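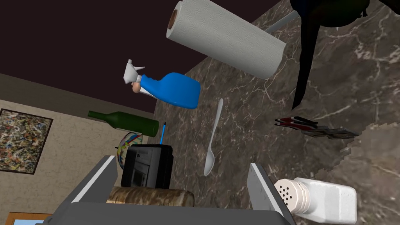 Friday. Second round of wax polish tests for the Dumwood job. Yesterday's coats had gone cloudy overnight, the Jurneo paste worse than our own mix. Buffed both again with cotton rag and the haze mostly lifted, though the paste still drags. Paper towel is no good for the last pass if it has an embossed pattern like the roll on the marble – it leaves faint lines in the soft wax. Use plain rag for finishing and keep the towels for spills.

Own mix is 2 parts beeswax to 3 parts turpentine, melted in the double pan and taken off the heat before the turps goes in. Batch weight 800 g. It set too hard in the tin, so next time a little more turps, and write down how much.
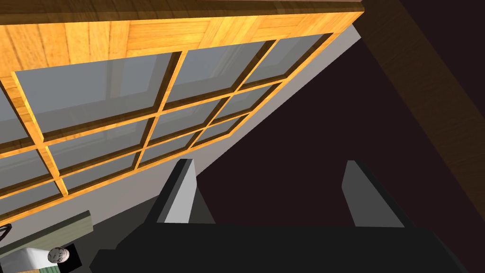

Left the test boards on the rack with the lids off the tins, which was a mistake – the top of the Jurneo had skinned over by four o'clock. Skimmed it and carried on. Oak offcuts took two coats well. The ash went blotchy near the knots and will need sealing first. Try the Correa shellac, thinned, one coat, and leave it a full day.

Still to do: ring Jallemmont about the price of beeswax, label the January tins, cut more ash. Rags are soaking in the bucket outside, to be laid out flat before going in the bin.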